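Has anyone bought the Ursu two-arm bench kit for small box assembly?

Posted in Workshop & Light Manufacturing

**Brindside**

We put together small sensor units in plastic enclosures. Cable in, board in, lid on, four screws, label. There are two of us and we do batches of 400 when things are good, fewer when they aren't. Doriria, who sell the Ursu kit over here, have been on at us since January to take a pair of arms on a trial. The offer is two arms, two sets of fingers, a wrist camera, a day of setting up and what they call "task coaching", after which we are supposed to be able to show the arms a new job ourselves.

I have sat through the sales call and read the brochure, and I still couldn't tell you what the thing does on a wet afternoon with a bent cable. The brochure says it "handles flexible parts with ease". My own staff don't handle flexible parts with ease.

What I would like to know from people who have had one on the bench:

- Can it get a loose cable into a box and leave it there?
- How long before it was doing something useful without a person stood over it?
- Is the coaching worth paying for again when the trial ends?

Please don't just send me the Doriria video. I've seen it.

---

**utdale_bench**

We had the trial and then kept it on for a second month, so I can give you some of this. I'm still not sure I'd sign for it.

The arms themselves are fine. They go where they are told and they come back to the same place. Setting up took the promised day plus most of the next morning, because the bench they wanted wasn't the bench we had. Check that before anyone turns up. They need a good deal of clear space behind and to the side, and the brochure drawing leaves out the cables.
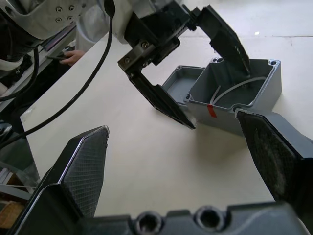 Flexible parts are where I'd push them hardest. Any arm can pick up a rigid tray. A cable is different every time, and "with ease" is doing a lot of work in that sentence. Look at the thin white one looped inside the deeper box: it has a curve of its own, and the next one out of the bag will have a different curve. Our arms could lift a cable and let go of it over a box often enough. Getting it to lie where the lid wouldn't nip it was another matter, and over one batch we gave up and tucked them in by hand. Doriria's answer was more coaching. Coaching means a person guiding the job over and over while the system records it, and you are paying that person's wages as well as Doriria's fee.

To your second point, we had the lids being put on unattended after 11 working days. Lids only. We did the screws ourselves, and the screwdriving tool is extra, which you will find on the last page of the quote.

The standard fingers have textured pads and they hold plastic well enough. Ask for the price of spare pads in writing. I asked on the phone and got a different figure each time.

Third point, no. The first day was useful. After that the coach was mostly doing what the manual says, and the manual is better than I expected.

---

**lidfitter**

Just buy a jig. We did and it's great.

---

**Brindside**

We have a jig. It is a good jig. It doesn't put cables in either.

Thanks, utdale_bench, that is more than I got out of three calls. Did they count the lids as the whole task when they worked out your savings?

---

**utdale_bench**

They tried to. The sheet they sent us had "enclosure assembly" down as one line, and the saving was worked out on all of it. I took the cable and the screws back out and the saving went to nearly nothing. Ask for a sheet with a line for each step and your own timings in it. If they won't do one, you have your answer.

---

**slowbatch**

I run a similar setup, different make, so take this with that in mind.

I think the reply higher up is a bit hard on the arms and not hard enough on the contract. Soft cable is difficult for all of them at this price. What I'd look at is what happens to the recordings made on your bench. In my agreement the supplier could use them to train for other customers, and I got that struck out only by refusing to sign. I don't know what Doriria's says. Read it.

Also, run the trial on your own parts, from the start of a real batch. The demo parts I was sent were all the same colour and all perfect. We put 577 of our own lids through before I believed any of it, and the failures came in clumps whenever we opened a new carton from the moulder. A short demo would have missed that completely.

If you only build 400 at a time and the design changes often, I'd rent for one batch and time everything, including the time you spend putting it right. If they insist on a longer term than that, leave it until they don't.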